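Basket nesting demos: start positions the same every time, or all over the place?

Posted in Two-Arm Setups

laxdal_bench
We've got two arms on a wood-top table and I'm collecting teleop demos of nesting plastic baskets. I've got 200 so far, every one started from tape marks I put down for myself. The policy I trained on them does okay until a basket is a couple inches off, and then it grabs air. Do I throw these out and start over with random layouts? My buddy wants me to just record more of the same. Here's how the setup looks from three views.
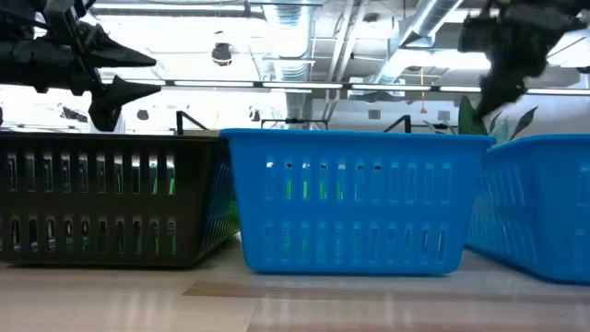
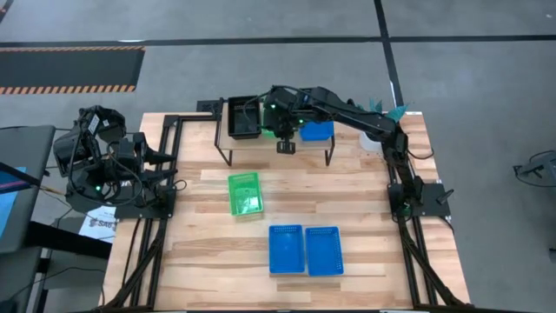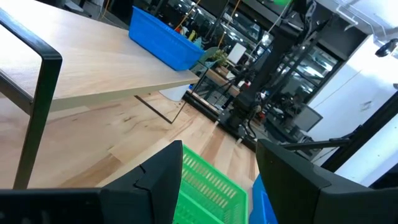
2 replies, oldest first

Grarnus
Don't throw anything out! I did the same dumb thing with cups last August and the old demos were still worth keeping. Mix in new ones where you move the baskets before each take: turn one, swap the colors around, slide one toward the back until the arm really has to reach. I change the layout every 5 takes, because if I do it every take I get tired and start driving sloppy, and sloppy driving ends up in the data too. Also record some recoveries. Start with the fingers in a bad spot next to the rim, then fix it. That helped my missed grabs more than anything else I tried.

itixfan2363
more data. always more data

Grarnus
Sure, but more of the same layout won't fix his problem. One other thing, Laxdal: check that your wrist views can still see the rim right before you close the fingers. Mine couldn't, and I only noticed after a week of recording.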